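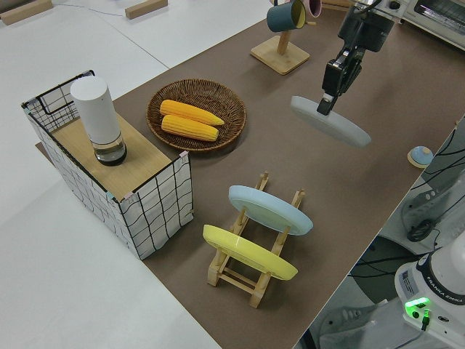
A reader wrote to me last month that small kitchens are only nice in photographs, and that after two weeks of real cooking every shelf looks the same again. I think she is partly right. Mine did look the same again, two times. The third time I moved the things that I use every day out of the cabinets and onto the table, and since February they have stayed there.

So this gallery has only one picture, and several notes under it. The older pictures, from the apartment in Rutton, are on the previous page.

The dish rack
Light wood, with slats and notches, and the plates stand upright in it. I keep the pale blue and the yellow plates for every day. The white ones from my aunt are in the cabinet and come out for guests.

The mug stand
A square base and one post. I bought it at the flea market in Brusen, where the seller wanted 2000 and I had no courage to bargain. The teal mug is for coffee and the pink one is for tea, but my family does not respect this.

The wicker tray
It was made for bread. At our home it holds the toy corn, two cobs, from the play kitchen of my daughter. She wants that her vegetables live next to the real dishes, and I stopped to argue.

The basket with the grid pattern
White fabric and a black wire frame. With a board across the top it became also a little shelf. Inside I keep the kitchen towels, folded in three. The clips are pink and teal, and I use the same kind for open bags of rice and flour.

The toaster oven
White, with a glass door, in the back corner. We had a big oven in Rutton and I thought I would miss it very much. I miss it only in December, when I bake the seven kinds of cookies.

The brown surface
Several people asked me about it. It lies on top of the white table, and I clean it with warm water and a soft cloth. I do not use vinegar on it.

My next page will be about the pantry, which is still in a bad condition. The shelves from Peñalver arrived one too short, and I am waiting for the other one. If you have a good way to store lids, please write it in the comments, I read all of them in the evening after 7.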